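Teklow Home Notes
Home > How-to > Cleaning > Tables and desks

How to get scuffs off a white tabletop (and which tricks to ignore)

White tables look marvellous in the shop. Then you live with one for a month and discover that it shows every dragged mug and every sleeve. I've read plenty of advice on this and I don't believe half of it.

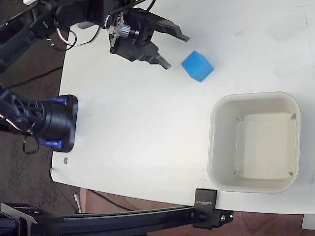

3 min read

Faint grey smudges and pale streaks are the usual complaint, and they are two separate problems. A smudge sits on top of the surface. A streak is very often dried cleaning product, so more product is a poor answer.

What you need
2 soft cloths
Washing-up liquid
Warm water
A small open bin for the bits and bobs

Step 1. Clear what lifts off easily. Foam blocks, pens and loose odds and ends go in the bin. Anything clamped to the edge can stay put if it's a nuisance to realign. Wipe up to it and go round the plate with a cloth over one fingertip.

Step 2. Dust first, dry. Grit under a wet cloth is how you get new scratches.

Step 3. Put one drop of washing-up liquid in a bowl of warm water. One. Wring the cloth until it stops dripping, and keep it well away from cables and plugs.

Step 4. Work from the far side towards you in straight passes, then go over it again with plain water.

Step 5. Dry it with the second cloth straight away. Skip this and the streaks come back, whatever the bottle promises.
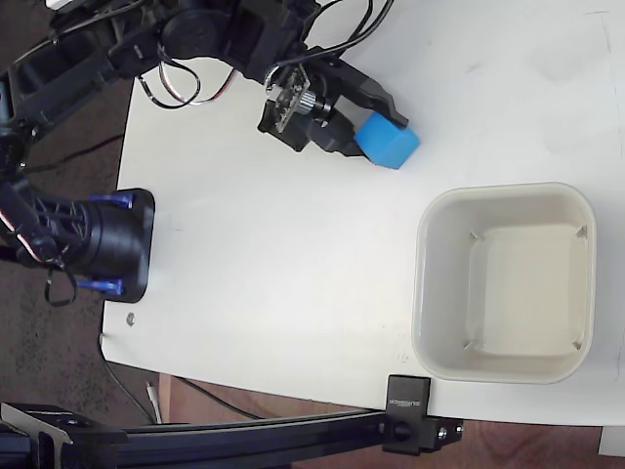
Blue foam cube on the table, empty bin to the right.

Does a melamine sponge work?

On some marks, yes. It is also a very fine abrasive, and on a glossy top it can leave a dull patch that bothers you more than the scuff did. Try it near a back corner and look at the spot in daylight. I'd say the same of toothpaste, which I wouldn't use at all.

What about special sprays?

I tried the Cumora surface spray against plain soapy water on my own desk and could not tell the two halves apart. The Eledness one smelt nicer. If a mark is still there after 2 goes with soap, it's probably a scratch, and no spray will fill it.

Filed under: Tables, Scuffs and stains
Next: Cleaning plastic bins with ribbed corners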